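Home Notebook Materials Repairs Contact

Workshop notebook, Proranbridge
July, Sunday evening

Nibs in the Palent varnish, again

Writing this up before the story hardens. By the time we met at the bench on Friday's leftovers there were already three explanations for the rough finish on the sideboard doors, all of them held with more confidence than anyone had earned. I held one of them myself, so this is partly a note against me.

The complaint is simple. The doors came off the rack with a scatter of small hard points in the surface, worst on the upper half of each panel. You feel them before you see them. Drag the back of a fingernail down and it clicks. With a lamp held low they show as tiny pimples, each with a bit of a halo where the varnish has pulled up round whatever is in the middle. If anything is in the middle. I'll come to that.

Explanations offered so far:

- Kurniawati: dust from the room.
- Ridwan: bits in the tin, either skin or something undissolved.
- Me: the brush.
- The leaflet from Teoh: "poor site conditions", which covers everything from a draught to the moral character of the customer.

The leaflet also says Palent is self-levelling and dust free in two hours. I would like to know what they did to it in those two hours and at what temperature, as the leaflet doesn't say. Dust free is one of those phrases that sounds like a measurement. As far as I can work out it means that dust landing on it won't stick, and someone at some time touched a panel with a bit of cotton wool and decided so. Our panels were still grabbing fluff from the cotton well after lunch, having been laid off first thing.
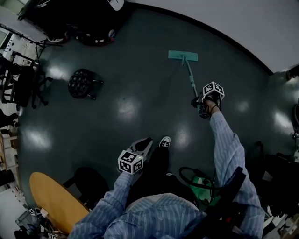
Room dust is the explanation everyone likes because everyone has seen dust. It's also the one that's hardest to be wrong about, since there is always some. Kurniawati's case is that we sweep, the sweeping lifts it, and it comes down on the wet work for the rest of the morning. She wants no brooms at all on a varnish day, only a flat mop, the sort with the wide rectangular head and the light green handle, used damp and put away well before a tin is opened. I have nothing against this. A flat head keeps the stuff low where a broom throws it about, and it's cheap enough. What I object to is the claim that it cured the problem on the chair rails. The chair rails were also done with a new brush, from a new tin, on a day with the doors shut, by Ridwan, who is neater than I am. Any one of those would do it. If you change everything at once and the nibs go away, you have learned that they can go away.

So we should do it properly, or as properly as a workshop with orders waiting is going to manage.

What I did today

Cut five offcuts from the same board as the door stock, sanded them together on one bench with the same paper, vacuumed, wiped with a rag barely damp with spirit, and left until the smell had gone. Pencil letters on the backs. Then one coat each:

A – Palent straight from the open tin, old brush.
B – Palent from the open tin, strained through a paint filter, old brush.
C – strained, new brush.
D – strained, new brush, panel laid under an upturned storage box straight after.
E – straight from the tin, old brush, under a box.

The old brush is the one I use for everything and would have sworn was clean. It had been washed out, spun and wrapped. I flexed it over a sheet of black card before starting and got a fair sprinkling of pale specks, dry varnish from up near the ferrule I suppose. That was embarrassing, though it proves nothing by itself. Specks on a card when you are bending the bristles back with your thumb are not specks in a coat.

The strained varnish left some jelly in the filter. Ridwan would call that his answer. It's soft stuff though, and what I can feel on the doors is hard. It may well dry hard. I put a smear of it on glass to find out and will look at it tomorrow.

Straight to the results, such as they are at this hour:

A is bad. As bad as the doors, possibly worse, which is at least useful because it means the fault turns up on demand.

B is a bit better than A. I wouldn't put money on telling them apart if the letters were hidden.

C is a lot better. There are a few nibs, mostly near one end where I started the stroke.

D is the same as C. I looked at these two for a long time wanting a difference and there isn't one I can feel.

E is as bad as A.

Taken at face value that says brush first, tin a distant second, and room air hardly at all. I was the one who said brush, so I am suspicious of how quickly I came round to this reading. The objections I can think of myself:

The boxes. They aren't clean inside, and dropping a box over a panel pushes a puff of air across it. If the box added as much dust as it kept off, D and E would look just like this and the room could still be guilty.

The day. It's Sunday, no one has been sanding next door and the big door has been shut since I arrived. A weekday room might be a different room altogether. The test had very little dust to find.

The number. One panel of each. If I'd sneezed on A this would all be nonsense.

Me. I knew which was which when I felt them. Somebody else should run a nail over the lot with the letters hidden, ideally Kurniawati, as she has no reason to be kind to my theory. 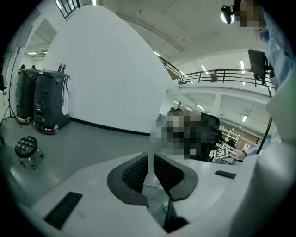
Looking inside a nib

This was the more interesting part and I wish I had done it before building the whole test round people's opinions. Took the spare door, the one with the split stile that can't go out anyway, and flatted one corner very gently so as to slice the tops off the nibs and leave the insides showing. Then a polish with 3000 paper and water so the light would get in, and the loupe.

Most have a solid bit in the middle, amber coloured and sharp edged. Old varnish, to my eye. A couple have a short fibre, which might be rag, might be jumper, might be anything. A good few have nothing that I can find at all, just a round void or a little cone, and those I think are bubbles that set before they could close up. Nobody had suggested bubbles.

Bubbles would fit the way they crowd towards the top of the doors, where I was stretching to reach and probably scrubbing the brush about. They would also fit the Teoh tin, which had been shaken. I know it had been shaken because Prasetyo was pleased to tell me so. The leaflet says stir. It's the one sentence in it I believe.

On Jistier

Darmawan left a bottle of Jistier on the bench with a note to try a capful. It's a flow additive. The bottle promises "glass-like results in any conditions", and there is no list of what is in it. His brother Fikri uses it and gets a very good finish. Fikri got a very good finish before it was on sale.

My guess is that it is mostly slow thinner and would let bubbles out by keeping the film open for longer. Plain white spirit would do that and we own over a gallon of it. I'm not putting it on a customer's doors on the strength of a bottle top. Will try one panel with Jistier and one with the same measure of white spirit, and whoever feels them won't be told.

To do

Repeat A and C on a working day with next door sanding. Several panels of each this time.

Wipe out the boxes first, and set them on blocks before the coat goes on so they can be slid over gently.

Add a shaken against a stirred tin. Same brush, same hand.

Mop damp on some mornings and leave it on others, and write down which. Kurniawati thinks this is a waste of good mornings. Maybe so, but then we can stop arguing about the chair rails.

Check the smear of jelly on the glass.

Retire the old brush to primer. I'd do that whatever the panels say, having seen the card.

The sideboard doors get flatted back and one more coat, new brush, strained and stirred. That isn't a test of anything, it's just to get them out of the building. If they come good I don't want to see it written on the board as proof.

Added later: felt the panels again after tea. C now seems slightly worse than D along the near edge. Could be real, could be that my fingers have gone soft from the washing up. Leaving it for Kurniawati.

Questions about the notebook: ask at the Proranbridge bench or use the contact page
© Proranbridge workshop. All rights reserved.
Back to top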